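Wonard Community Help > Clubs and School Projects > Robot learning

Grasping soft toys from a box: the arm closes its fingers too early

Posted by Snežana Matić on 14/10/2023
Viewed 985 times

Good evening to all. I help at an after-school robotics club in Hurodthorpe, and we are preparing for the Nistor student challenge. Our project has the name Clera. The task which the students chose is simple to explain: there is an open box with soft toys inside, and the robot arm must take the toys out, one after another, and put them beside the box.

We do not write the movement by hand. The students take a gripper in the hand, do the task themselves many times, and from these recordings we train a small model. Afterwards the model must drive the same kind of gripper on the arm. It looks at the picture and says where to move and how much to open or close.

The training part runs well and the loss goes down nicely. On the real arm it is another story. The arm approaches the toy in a good line, then it closes the fingers too early, in front of the toy, and pushes it with the closed tips. Sometimes it pushes so much that the toy turns over. With hard things (we tried plastic cups before) we never had this.

We have 393 recordings of the toy task. Most of them are made at a bed with a light green sheet, the box standing in front of it, with the usual things of a room behind. Before the fingers go down into the box, the view is of this type, with the tiger near the middle and the gripper low in the picture:
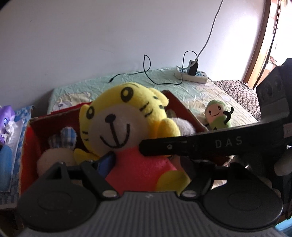 What we already tried

Longer training. It became a bit worse, I think.

Smaller picture crops, so that the model sees less of the room. The approach became less stable, and the early closing stayed.

Changing the delay between camera and finger width. One student, who is very patient, checked it by clapping the fingers in front of a lamp and comparing the two signals. The delay was 4 frames and we corrected it. After this the closing came later, but still not late enough.

Removing recordings in which the person dropped the toy.

What I would like to ask

Is it a problem of the data or of the model? And must we record everything again? The students have school examinations soon, and I do not want to ask them for many more afternoons without a good reason. I am a teacher of mathematics and learned this subject together with them, so please excuse me if I use some word wrongly.

gantry_goose

It is the data. It is always the data. Record more.

Mirelle_P

I would not start with recording again. I helped with a similar project at a college, also with soft objects, and we had nearly the same fault. Some points, in the order in which I would check them.

First, look at how your students close the fingers. A person who holds the gripper in the hand knows where the toy is and often begins to squeeze while the hand is still moving forward. For the person it works well, as the hand and the fingers arrive together. The model learns "start closing while approaching", but it is a bit slow on the arm and so the fingers are already half closed when they come to the toy. Plot the finger width over the distance to the grasp point for ten or twenty recordings. If the line begins to go down long before the end, you have found it.

Second, in the picture you posted the face of the tiger is just past the arm of the gripper, and the toy stands upright. That means the model must judge depth from one view, on a soft thing with no sharp edges. This is difficult. What helped us was to let the person come to the toy, stop for a short moment with open fingers, and only then close. It looks unnatural and the students will find it boring. Still, it gives the model a clear "now".

Third, the delay. You corrected 4 frames between camera and width in the recordings. Did you also measure how late the arm itself is? These are two different delays. On our arm the second one was larger. You can measure it by sending a small step to the joint and filming it with a phone.

About the room: I would not worry so much about the things on the wall side. But I would move the loose cable which lies on the sheet. It is the same cable at the same place in every recording, I suppose, and a model likes such landmarks very much. When you then put the box on a table at the challenge, the landmark is missing and the approach goes wrong in a strange way. Better is to move the box to several places and turn it also.

For the number of recordings: with the short stop before closing, we needed far fewer than we had made without it. I cannot promise the same for you.

Snežana Matić

Thank you very much, Mirelle_P, this is more than I hoped for. And thank you also gantry_goose, the students laughed.

We made the plot of the finger width today. It is exactly as you wrote. Two of the students close very early, a third one waits, and the fourth is somewhere in the middle. They did not know this about themselves. There was a small discussion about who has the right style, which I had to stop.

We did not measure the delay of the arm until now. We will do it with the phone.

One more thing I should have written at the beginning. The toys are very different in the hand. The fuzzy ones give way a lot, so the fingers come quite near to each other before there is any hold. In our code the grasp counts as "finished" when the width does not change for some frames, and I have now a doubt if this rule is good for fuzzy toys. In the grasp moment it is like so:

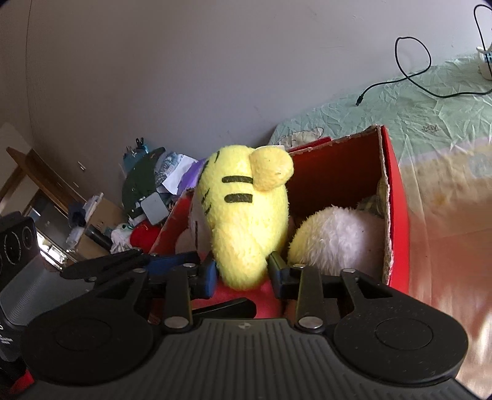
Yellow striped toy between the two finger tips, at the red box.

Should the model learn the width as a number, or only "open" and "closed"? In the plastic cup task we had only the two states and it was enough.

Mirelle_P

Keep the number. With only two states you lose the slow part of the squeeze, and for a soft toy this part is the whole grasp. But your rule for "finished" I would change. Fuzzy fabric keeps giving way slowly under the pads, so the width never becomes quite still, or it becomes still for a moment and then moves again. Take instead the command which goes to the fingers, and say the grasp is finished when the command is clearly smaller than the measured width for a certain time. The difference between the two is a poor man's force sensor.

Please check also that the finger tips look the same in the recordings and on the arm. If the pads are another colour there, or are worn, change them before you change anything in the training.

old_solder_hand

A short one to add. We judge at regional events (not Nistor), and I see many teams who test only with the toys from training. Buy or borrow two or three toys the model has never seen, and keep them in a bag until the last week. White long-haired ones are the hardest in my experience: in bright light from a window they have no visible outline, and next to another white toy it is worse still.

Also watch the box. When cardboard is torn at the rim, the rim bends inward after some days of practice and the fingers catch on it. Either put tape around it now and record with the tape, or accept that it will change. Do not put the tape on the night before the challenge. I have seen this done and the arm went for the tape.

On the closing question I agree with Mirelle_P.

Snežana Matić

A short report, for people who find this page later with the same trouble.

The delay of the arm was real and it was bigger than the camera one. We corrected it first, alone, without any new training, and the pushing became less. Then we took out the recordings of the two early closers and the students made new ones with a short stop before closing. They moved the box after every few recordings and took the cable away from the sheet.

With the new model the fingers are open when they come to the toy, in most of the tries. It still has difficulty when two toys lie against each other. Sometimes it takes both, and one falls back in the box, which for our task costs only time.

The rule for a finished grasp we changed as Mirelle_P wrote, with the command and the measured width. It needed an evening to find the right difference. For a hard cup the old rule was better, so we keep both in the code and choose by task.

I mark the first long answer of Mirelle_P as the solution. If somebody has experience with two toys lying against each other, please write here, I will read it.

gantry_goose

So it was the data. For two toys touching, we let the arm push them apart a bit with closed fingers before it tries. You need to record this as part of the demonstration, otherwise the model does not know it is allowed.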